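Apprendre à une machine à ranger une tasse : notre méthode pas à pas

Est-ce qu'un robot sait ranger la vaisselle ? Sur une étagère vide, avec une tasse qu'il connaît, oui, souvent, et la première fois qu'on le voit faire, c'est un vrai bonheur ! Dans une cuisine inconnue, pas encore. Entre les deux, il y a les démonstrations, et c'est la partie que tout le monde peut faire chez soi avec une paire de pinces à main et une table.

1. Vérifier les pinces

Regardez d'abord les mousses, sur la face intérieure des doigts. Une mousse effilochée serre encore, mais l'objet peut tourner au moment où on le soulève, et le modèle apprendra ce défaut avec le reste. Passez l'ongle le long du bord. Si un morceau se soulève, notez-le dans le carnet de séance et prévoyez un remplacement.
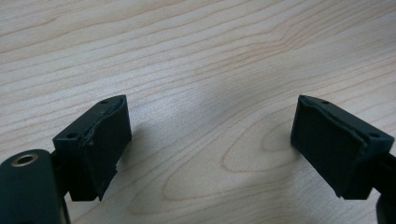 Ouvrez et fermez ensuite chaque pince à fond, lentement, puis vite. Les deux doigts doivent arriver ensemble au milieu. Chez nous, c'est Chia-hao Hsieh qui règle la course, avec une cale de 36 mm glissée entre les mousses (un bout de bois fait très bien l'affaire).

2. Choisir une tâche vraiment petite

« Ranger la cuisine » n'est pas une tâche. « Prendre la tasse par l'anse et la poser sur le plateau du haut », si. Au début du projet Rilier, on voulait tout faire en une prise : tasse, assiette, cuillère... Résultat, 600 démonstrations et un robot qui hésitait devant l'étagère comme un invité poli. Avec une seule tasse et 145 démonstrations propres, il s'en sortait déjà mieux !

3. Enregistrer

Asseyez-vous face à la table, l'étagère au fond, la tasse devant vous. Approchez l'anse de côté, doigts entrouverts, marquez un léger arrêt, puis serrez. Gardez un rythme calme, sans corriger dix fois la position. Si vous ratez, recommencez la prise depuis le début.

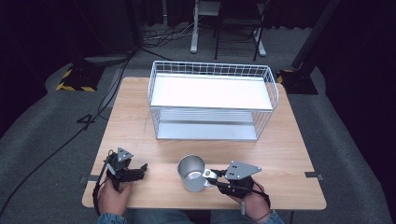
La tasse en métal devant l'étagère en fil blanc, une pince dans chaque main.

Entre deux prises, déplacez la tasse de quelques centimètres et tournez un peu l'anse. C'est fastidieux, je sais, mais c'est là que tout se joue : une tasse toujours posée au même endroit donne un robot qui ne sait la prendre que là. Faites une pause toutes les 60 prises, les poignets vous diront merci.

4. Trier avant d'entraîner

Revoyez tout en accéléré et jetez les prises où la tasse glisse, cogne le bord ou finit de travers. Gardez les approches variées, même un peu maladroites, tant que la tasse arrive bien posée.

Pour la suite, essayez un bol. Sans anse, il faut pincer le bord, et les habitudes prises avec la tasse ne servent presque plus à rien. On s'y met en avril !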